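Cahier d'atelier, corderie de Revalcombe
25 février 2023
Rédigé par Parvathi Poojary, essais sur banc avec Hinata Hirano

Suite des essais sur la tresse pleine polyamide, diamètre 8. La bobine entamée la dernière fois est finie, on a pris la suivante du même lot Cadura. Étiquette vérifiée : même titre de fil, même nombre de fuseaux. Au toucher elle est un peu plus raide que la précédente. Hinata pense à l'ensimage, moi plutôt à la tension de l'enrouleur. À reprendre avec Chang-ho quand il aura retrouvé les réglages de la tresseuse.

Coupe des éprouvettes au couteau chaud. 28 longueurs coupées, toutes de la même bobine. Bouts brûlés proprement sauf deux, où la gaine a fait un bourrelet qui ne passe pas dans le mors. Recoupés.

Conditionnement : la moitié des éprouvettes laissée à l'air de la salle, l'autre moitié dans l'eau du robinet depuis hier soir, 200 g de lest sur chaque écheveau pour qu'ils restent au fond. Le polyamide prend l'eau, on le sait, mais sur cette construction on n'a aucune valeur à nous. Égouttage sur la grille puis passage direct au banc. Ne pas essuyer au chiffon, la dernière série n'était pas exploitable à cause de ça.

Banc : mors à cabestan, vitesse de traverse 200 mm/min, précharge légère pour rattraper le mou. Première éprouvette perdue, elle a glissé dans le cabestan du haut. Un tour mort de plus et ça tient. Les suivantes cassent en partie libre, sauf une au ras du mors inférieur, notée à part et exclue de la moyenne. 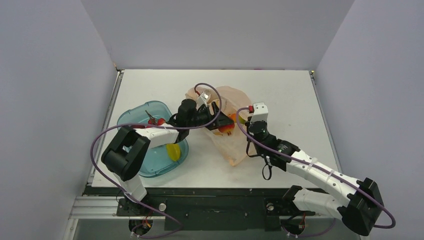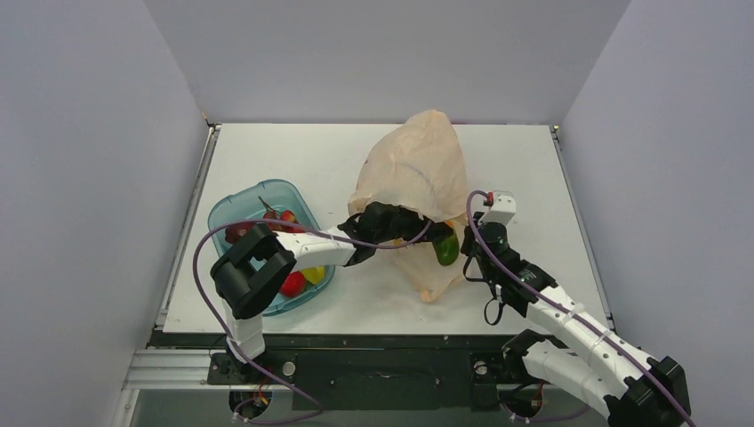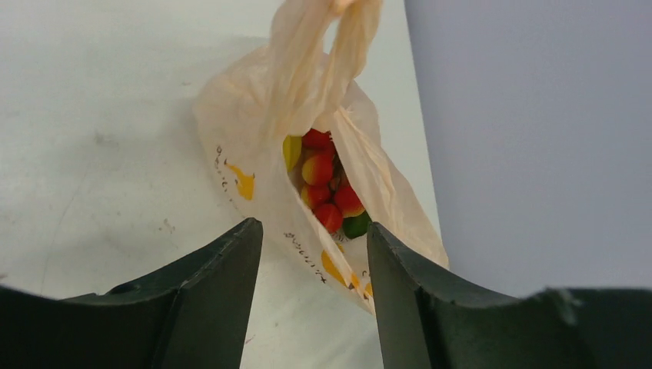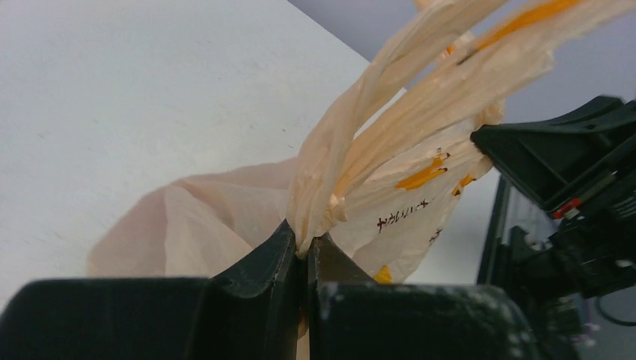
Table blanche et bac bleu clair (vue 2), sac plastique et fruits (vue 3).

Allongement : marques au feutre tous les 40 cm avant la mise en tension, relevé au réglet à mi-charge. Les sèches sont groupées. Les mouillées s'étirent davantage et reviennent moins vite après décharge. Une des mouillées est encore plus longue que sa cote d'origine après 38 minutes à plat sur l'établi. Je la laisse là avec une étiquette, à remesurer demain matin. Ne pas la ranger.

Passage sur poulie ensuite. La tresse reste ronde, pas d'aplatissement visible à la sortie du réa, même avec la petite poulie Clorkix qui marque d'habitude les tresses creuses. On a fait les allers-retours à la main parce que le motoréducteur est toujours en panne. Tamunoemi a commandé le palier, pas de date. Léger peluchage côté gorge sur l'éprouvette sèche, rien d'arraché. Pour comparer correctement il faudrait faire la même chose avec le polyester, il en reste un demi-rouleau sur l'étagère du fond.

Nœuds : essayé la chaise et le pêcheur double sur des chutes. Le nœud de chaise se desserre tout seul quand on secoue le brin sans charge. Corde neuve et glissante, rien d'étonnant. Le pêcheur double ne bouge pas, mais une fois serré au banc il faut l'épissoir pour le défaire. Pas de mesure de perte au nœud aujourd'hui, plus assez d'éprouvettes sèches.

Question de Ye-rin par téléphone : peut-on déjà donner une charge de rupture au client pour la fiche Ki ? Répondu non. On a des valeurs sur corde neuve, une seule bobine, et la cellule de force n'a pas été revérifiée depuis le déménagement du banc. Elle voudrait au moins un ordre de grandeur, je lui ai dit de reprendre l'ancienne fiche et d'y laisser la mention « provisoire ». L'étalonnage est prévu en mai.

Ennuis divers :
- le réglet de un mètre a disparu, on a travaillé avec celui de l'atelier bois
- la lame du couteau chaud est piquée, elle accroche sur la dernière passe
- le fichier du banc coupe l'enregistrement à la première chute de force, donc on perd la fin de courbe quand les torons lâchent l'un après l'autre. Hinata a changé le seuil, à contrôler sur la prochaine série

À faire :
- remesurer l'éprouvette étiquetée
- série polyester sur la même poulie
- retrouver les réglages tresseuse du lot (Chang-ho)
- relancer pour le palier (Tamunoemi)
- couper des éprouvettes dans une deuxième bobine, pas dans celle-ci

Ajout de Hinata, en fin de journée : seuil contrôlé sur une chute, la courbe va maintenant jusqu'au bout. J'ai gardé l'ancien réglage dans le dossier du banc au cas où.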